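Descaling the kettle, second attempt

21 April 2018

The Hegazy kettle holds 1.7 liters on paper, but I never fill it past the 800 ml line. After a winter of Rarbridge tap water the element plate had a gray crust and the boil time had crept up. From cold, 800 ml took 368 seconds.

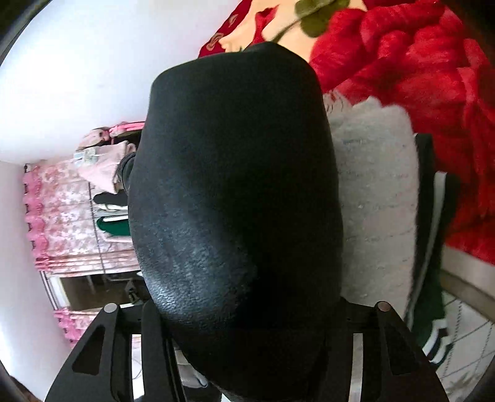
Black pad between the two bracket arms.

First attempt was white vinegar, left overnight. It took off the loose scale and left the smell. Jarosław Sadowski suggested citric acid in the comments last time, so I bought a bag of the Pruvberg powder.

Method: 2 tablespoons in 800 ml of water, bring to a boil, switch off, leave it for half an hour, pour out, rinse twice. The plate came back to bare metal except for a ring near the spout side.
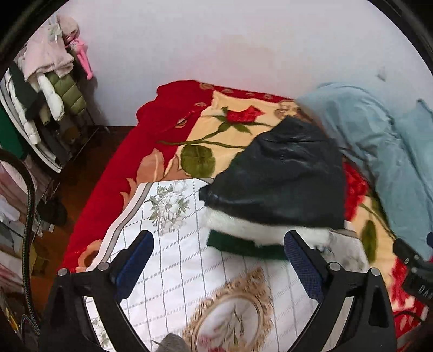
White furry lining, printed cover, red blanket with roses.

Boil time is now 340 seconds for the same fill. I used the kitchen timer both times and started from water left out on the counter.

The lid seal still leaks a little steam. Florngate lists the part but has no stock, so that can wait.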